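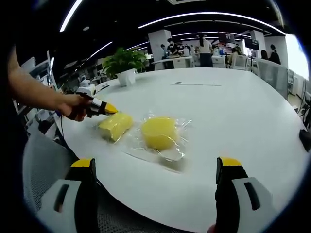

From: Jummai Ekwueme
To: handheld-teaching list
Subject: Re: Thin film, two hands, and how much to throw away

Shahab Bagheri wrote:

> Hello all,
>
> We are about to start on a packing task and I would like to hear from anyone who has done something with thin plastic film. Up to now we have only taught hard things: cups, blocks, drawer handles, a stapler. For those we drove the arms with leader arms, one person per pair, and it was fine. The new task is small soft goods that come in clear wrap. The robot has to hold the item with one side and pull the wrap away with the other.
>
> With the leader arms it is hopeless. My best operator got 30 good runs in a whole Saturday and she has been doing this for two years. You can't feel the film. You close, you lift, and you find out afterwards whether you had it. Most of the time you had the item and the film together.
>
> I know some of you use hand-held grippers for this sort of thing, where the person does the job directly and the arms only come in later. My questions:
>
> 1. Do hand-held tools help with film, or do you just fail faster?
>
> 2. Do you let people look at the item directly, or do you make them work from the tool's own view?
>
> 3. What do you do with the runs where the film comes away in two or three goes? Keep, cut, or throw out?
>
> 4. Does it matter that the person's hands and arms are in the pictures?
>
> We have a Skovberg pair on order for next month and I would like to have a plan before they turn up.
>
> Shahab

Hello Shahab, hello all,

We have been doing nearly the same thing since February, with wrapped sponges. I'll go through your questions in order and then add a few things you didn't ask.

Our set-up first, so you can judge what carries over. We use two Zerton hand-held grippers, one in each hand, with a wide-angle camera on each. One person does the whole task standing or sitting at a table in the open office. The arms are a Zamen pair in the room next door. They take no part in the recording. We have 2262 runs stored at the time of writing, from five people.

The items are yellow sponges in clear film. We have blocks, wrapped fairly tight, and rounder ones in a bigger sheet that opens out over the table when you start on it. I had expected the rounder ones to be the hard case. They are the easy case. There is always some loose film to get hold of, and the sponge sits in the middle of it and stays put. With the blocks the film lies close to the edges and you have to work to raise a fold.

1. Do hand-held tools help with film?

Yes, by a long way, but less than using your fingers. On the leader arms we were where you are. With the hand-held tools a new person gets 43 good runs in a morning once they have had an hour's practice. Some of that comes from feel. You do get a little of it back through the trigger, enough to tell film from film plus sponge if you go slowly. More of it, I think, comes from the wrist. People raise a fold by sliding the tip along the table at a low angle and turning slightly as they close. I have never seen anyone do that on leader arms, and I could not do it myself when I tried.

The catch is that people then do things with the wrist that the arms can't follow. We lost most of our first week to this. The runs looked lovely and when we checked them against the reach of the Zamen arms, 71 of the first batch went outside the joint limits, nearly all at the moment of raising the fold. Run that check on the same day you record. We now run it every half hour and tell the person straight away if they are drifting. I'd also put tape on the table to mark the area the arms can reach, if you are allowed to put tape on your table.

2. Where do people look?

We let them look at the item. We tried the other way for two days, with a screen showing the tool's view and a card to block the direct view of the table. The runs were slower and the people were miserable. One of them felt sick from the wide-angle picture moving about.

There is a fair point on the other side, and Onishi's group made it on this list last year. If the person can see something the camera can't, they will act on it and the robot can't learn it. With clear film this is a real worry. You can tip your head and catch the shine on an edge. The camera on the tool gets whatever shine it gets. Our answer is a rule that both tools have to be pointed at the item for a short pause before the first grasp, with the item between the fingers in the picture. It gives the learner a decent look. I can't prove it helps. The policy trained with the pause got hold of the film first time more often than the one without, but we changed the lighting in between, so treat that as a hint.

On lighting, since it comes up: our office has long LED strips in the ceiling and a window to one side. The strips give a bright line on the film, and the line moves as the tool moves. I was all for moving to a room with soft light. We didn't, as there wasn't one free, and I am now glad about it. The film shows up by its shine and its faint shadow on the table and very little else. Under flat light it all but vanishes. What we do instead is turn the item to a new angle before each run, so the shine doesn't always fall in the same spot.

3. Runs where it takes several goes

Keep them, with one condition. If the person misses, opens the fingers, backs off and tries again, we keep the whole thing. The robot is going to miss too and it needs to have seen what comes next. The condition is that the second try must be a proper one. What we throw out is fumbling – opening and closing in the same place, hoping. We had quite a lot of that at first and the early policy learnt it perfectly. It would stand over the block, pinching at nothing, until somebody pressed stop.

We mark each run by hand straight after it with one of four labels:

clean
retry, kept
fumble, out
dropped, out

The person who did the run says the label out loud and a second person types it. When people labelled their own runs at the end of the day they had forgotten, and they were too kind to themselves.

Torn film gets its own note in the comments field. We do not reject it. If the film tears and the sponge comes out, the job is done as far as our customer is concerned. Yours may think otherwise, so ask them now.

4. Hands and arms in the picture

This worried me more before we started than it does now. With two hand-held tools you can't avoid it. Each camera sees the other tool coming across the table, and behind the tool there is a bare forearm. At run time there is a robot arm in that place. You will also get the odd bit of skin at the edge of the view, near the person's own grip.

We tried painting the arms out by software. It took ages and left smears which I suspect were worse than the arms. Then we tried doing nothing, and it worked well enough that we stopped there. The fingers themselves look the same in both settings, with the same yellow tips and black pads, and that seems to be what the policy leans on. If your Skovberg pair comes with different fingers from your hand-held tools, change one or the other to match before you record anything. I would put this ahead of everything else in this message.

The same goes for the background up to a point. We record with desks, chairs and people walking about behind the table, and a pot plant on it. We move the plant now and then, and the chairs get moved by whoever sits in them. What we do watch is people. Anyone who might be in view gets told beforehand, and faces are blurred before the files leave our machines. Please sort this out in writing if you record in a shared office. It took us longer than the technical part.

Some things you didn't ask about.

Cables. Our tools have a thin cable each and it hangs down towards the table. Twice it caught the loose film and dragged it, and the run looked from the numbers like a perfect pull. We now clip the cable to the sleeve, or to a wrist strap if the person has short sleeves.

Which hand does what. Decide early. We let people choose for the first week, and ended up with a left-handed person whose runs were a mirror image of all the others. The policy trained on the mixture would start with one side and change its mind. We now ask for the left tool to hold and the right to pull, and the left-handed person says it stopped bothering him after a day. His older runs are in a folder of their own and I'd like to try flipping them at some point.

Fresh film. Used film has creases and is much easier to pick up. If you wrap the same items over and over with the same sheets, you are teaching an easier job than the real one. We use each sheet three times at most. The block sponges come already wrapped and those we use once, which makes for a large bag of sponges under my desk.

Breaks. Film work is tiring on the thumb. We stop for ten minutes in every hour, and the runs just before the break are still worse than the ones after it.

I can send you our label sheet and the script for the reach check. The script is written for the Zamen arms but the limits are all in one file at the top, so you should be able to put the Skovberg ones in. Write to me off the list and tell me where to put it.

One question back to you. When your operator got those runs on the leader arms, did she pull the film upwards or drag it sideways along the table? Our people all pull up and the arms manage it about half as well as the people do. I have been wondering about trying it sideways, but I don't want to spend a week on it if you already know it's no good.

Regards,
Jummai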